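**Kiltico Supporters' Forum > Club Matters > Ground move and season ticket allocation**

**Northbank_Secretary**
Posted Aug 22, 2025

Members are advised that the club has published its proposal for the temporary move to Gilville while the east side of the ground at Swanepoel Road is rebuilt. The main points are as follows.

- The first team would play eight home league matches at Gilville.
- Capacity for those matches would be limited to 3,000.
- Season ticket holders would be given priority, with 520 places set aside for visiting supporters.
- The return to Swanepoel Road is planned for March.

The club has asked for written comments from supporters. Members are requested to keep replies in this thread to the proposal itself. Transfer discussion has its own section.

---

**eastside_row_k**

I wish to record my objection to the visiting allocation. In a ground of that size, 520 places is too generous. There are season ticket holders who have sat in the east stand for decades and who may now be placed in a ballot for matches they have already paid to attend. The club should meet its duty to them first.

---

**Trokach Terrace**

With respect to the previous poster, the visiting allocation is not a matter the club can settle alone. It has to be agreed with the league before the fixtures are confirmed. I would also point out that our own supporters travel in good numbers and expect to be treated fairly when they do. If we cut the places for others, we can expect the same in return.

My concern is the playing surface. Gilville's pitch was in poor condition for most of last winter, and two teams would now be using it. Our full-backs play very high and the whole approach depends on quick passing along the ground. I would like the club to state who will be responsible for the pitch and who will pay for it.

---

**eastside_row_k**

I accept that the league has a say. I do not accept that the club was bound to open with that figure. A lower number could have been put forward and discussed.

---

**GilvilleRoadEnd**

I live near the Gilville ground and can offer some details which may be of use to members.

1. The covered seating is on one side only. The rest is open terrace.
2. Parking is limited, and the streets to the north are for residents on match days.
3. The bus from Kiltico stops outside the main gate, but the last one back leaves before an evening match would finish.

The third point is the most serious. Any midweek match would leave a large number of supporters without a way home. I have asked the club to provide coaches and have not yet received a reply.

---

**Halfway_Line_136**

I have also written to the club about transport. The ticket office replied that coaches are "under review" and that a notice will be issued before the first match. No date was given. 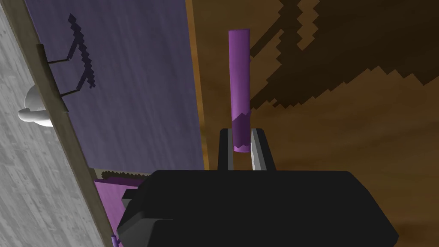 I would ask other members who need a coach to write separately, giving the matches they plan to attend. A single letter from the forum is easily set aside. More than 136 of us signed the last one, concerning the away kit prices, and it received a reply of two lines.

---

**Trokach Terrace**

I disagree on that point. A joint letter carries the name of the forum and goes to the board. Separate letters go to the ticket office, where they are answered by whoever is on duty. In my view both should be sent.

---

**Northbank_Secretary**

The suggestion is noted. A draft joint letter will be placed in the members' area and will cover coaches, the pitch and the ballot rules. The visiting allocation will be included as a question to the club, as opinion in this thread is divided and the forum cannot claim a common position on it.

Members who wish to send their own comments remain free to do so through the form on the club website.

---

**eastside_row_k**

That is acceptable to me. I would ask that the letter also seek a partial refund for any season ticket holder who is unsuccessful in a ballot. The proposal makes no mention of one.

---

**Northbank_Secretary**

Agreed. The refund question has been added under the ballot rules.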